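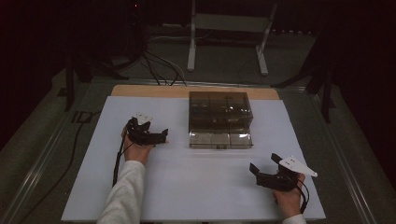
How I sort my beads and buttons

I put this job off all winter, and by January my craft shelf was one big biscuit tin of doom. If yours is the same, set aside an evening and put the kettle on.

Tip the lot onto an old towel (a towel stops them rolling under the sofa) and pull out anything cracked or rusty. Then sort by size first, colour second. I did it the other way round last time and ended up with 20 piles of blue!

Seed beads are the fiddly ones. I scoop mine up with a folded bit of card and pour them in slowly, never more than half full, so I can still get a finger in. 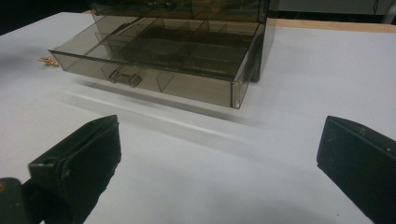

Small drawers suit buttons and clasps, but put the heavy things at the bottom — metal charms especially — or the whole lot gets wobbly. Buttons that belong together I thread on a bit of cotton and knot.

Labels next. I write mine in pencil on masking tape, as I change my mind constantly. Mine took 2 hours, with about 185 buttons left over that matched nothing. Those went in a jam jar, and I dip into it for mending.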